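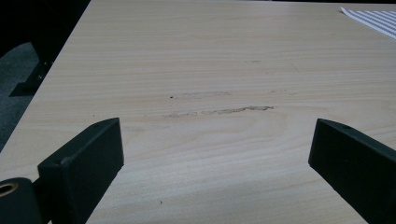
A light tabletop with visible marks near the center of its surface. Photo: Marnlow

Marnlow opens table repair service in Jorotbridge for marked and tired tops

JOROTBRIDGE - Marnlow, the furniture care workshop on Sukprasert Street, will start in October a new service for tabletops with marks in the surface. The service has the name Urkico and it is meant for schools, cafes, offices and private homes which have tables that are strong in the legs but no longer nice to look at.

Until now Marnlow has repaired mostly chairs and cabinets. During the last year the workshop received 2,641 requests from customers, and 600 of them were for a table. Many of these customers asked only for a price and then did not come back, as a full new top with transport was too expensive for them.

"People call us and say, my table is finished, can you take it away," said Mahfuz Samarakoon, founder of Marnlow. "Then I go to see it, and the table is standing very well. It has some marks in the middle, where everybody puts their things. For me this is a table with many years in front of it."

With Urkico, the customer first sends a photo of the tabletop, taken from a low angle near a window or a lamp. A low angle helps the workshop to see if a mark lies on the surface or goes down into it. The answer comes by e-mail within 24 hours on working days, and it says one of three things: the top can be cleaned, the top can be filled and colored, or the top should be replaced. The photo check is free of charge and the customer does not have to order anything afterwards.

Light tops with a wood grain are the most common in the requests, and they are also the most difficult. The lines of the grain go through beige, honey, tan and cream, and a filling of one single color is easily seen between them. The workshop therefore mixes the color in small amounts and puts it on in thin layers, following the direction of the grain. On laminate the work must be done with special care - the decorated layer is thin, and it cannot be sanded like solid wood.

"I want to be correct with the customer," said Mahfuz Samarakoon. "On a laminate top we can make a mark much less visible. We cannot promise that it will disappear. If you know where it was, you will maybe find it with your finger."

Most repairs are made at the place where the table stands, so that a classroom or a cafe does not lose its furniture for a week. A repair of one or two small marks normally takes one morning. After the work the filled area should rest until the next day before anything is placed on it. The customer receives a short care sheet, with advice on which cleaners to use and which to keep away from the edges of the top.

Marnlow also asks customers not to try to hide marks with shoe polish, wax crayons or furniture pens before the visit. These products can stay in the surface and make it hard for the filler to hold. A soft cloth with a little water and mild soap is enough, and the top should be dried well afterwards.

For schools and other places with many tables the workshop offers a walk through the rooms, in which all tops are looked at and noted on a list. The customer can then decide which tables to repair first and spread the cost over a longer time. Tops that have to be replaced are cut down and used again as shelves when the condition of the board allows it.

The workshop will have an open evening for the start of the service, on a Thursday in October at 6 p.m. Two members of the team will show how a filling is colored to match a light grain, and visitors may bring a small shelf or drawer front to ask for advice. Large tables should please stay at home, as the entrance to the workshop is narrow. Coffee will be served and no registration is necessary.

About Marnlow
Marnlow is a furniture care workshop in Jorotbridge. It repairs chairs, cabinets and tables for private and business customers in the town and the villages near it.

Contact for press
Mahfuz Samarakoon, Marnlow, Sukprasert Street, Jorotbridge
Photos of repair work can be sent on request. Interviews are possible in the workshop on weekday afternoons.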